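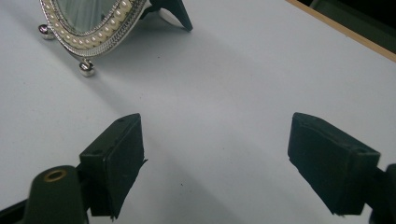
By Ajith Chettiar
Posted Aug 2, 2026 in Wevileo Kids: How Does That Work?

How do the police use fingerprints?

Hold your thumb up close to your face. Closer! See all those tiny curvy lines? They're called ridges, and you've had them since before you were born. Mine look a bit like a snail shell, and my daughter's look like somebody folded a blanket and pushed it to one side.

I got curious about this in June, when the library in Trindolley put on a police open day and I stood in line with a lot of second graders to have my fingers inked. (I was the oldest person in that line by a long way, and I didn't mind one bit.) The fingerprint examiner there let me ask questions until her lunch break, so most of what I'm about to tell you started with her.

Why do we leave prints at all?

Your skin makes sweat, even when you don't feel sweaty. The sweat comes out of very small holes along the tops of the ridges. You also pick up oil every time you scratch your nose or push your hair back. When you touch something, a little of that mix gets left behind in the shape of your ridges, kind of like a rubber stamp.

Smooth, shiny things take the best prints. Think of a window, a drinking glass, a mirror or a phone screen. Rough things like bricks or a wool sweater are much harder, and sometimes there's nothing useful on them at all.

Loops, whorls and arches

There are three main kinds of pattern. A loop comes in from one side, bends around and goes back out on the same side. A whorl goes around and around, like water going down the drain. An arch looks like a little hill. Loops are the most common and arches are the rarest. You might have more than one kind on your own hands. I've got whorls on both thumbs and loops nearly everywhere else.

But lots of people have loops, so a loop doesn't tell the police very much. What they look at next are the small details: a place where a ridge stops, or where it splits in two like a fork in the road. Those spots are called minutiae (say it "mih-NOO-shee-ee", and then say it again because it's fun). Even identical twins have different ones!

So what happens after a burglary?

Let's say somebody breaks into a bakery at night and takes the cash box. In the morning the owner calls the police and is told, please don't clean up! That's hard when there's glass on the floor and people want their bread, but wiping the counter could wipe away a print.

An officer comes with a soft brush and some very fine powder. The powder sticks to the sweat and oil and shows up the lines. The officer takes photos first, then presses clear tape over the print, peels it off and sticks it on a card. On the card goes the date, the place and exactly where the print was found. Paper needs a different treatment, and that's done with chemicals in a lab.

Next, a computer can search through prints the police already have on file and come back with a list of ones that look similar. The computer doesn't get the last word. A trained person has to compare them, and then usually another person checks the work.

The examiner I met told me she once looked at 108 prints from a single shop in Puvamley, and a great many of them belonged to the people who worked there. That's normal. The police often ask the workers for their prints too, so they know which ones to set aside.

Does a fingerprint prove who did it?

I had this one wrong for years. A print can show that a person touched something. It usually can't say when, or why. Maybe they bought a muffin there the day before! So the police need other clues as well, and it's up to a court to decide if someone is guilty.

Do dogs have fingerprints?

A kid asked this in line, and I loved it. Dogs don't have ridges like ours, but they do have bumps and creases on their noses, and those seem to be different from dog to dog. I tried to take a nose print from my beagle, Pinto, and ended up with ink on 32 kitchen tiles. Koalas really do have fingerprints, though, and they look a lot like a person's.

Try it at home

Scribble on paper with a soft pencil until you have a dark gray patch. Rub one fingertip in it, press a piece of clear tape on your finger, then peel it off and stick it on white paper. Do all ten and write the name of each finger next to it. Then do a grown-up's, and see who has the most loops. Wash your hands before you touch the couch.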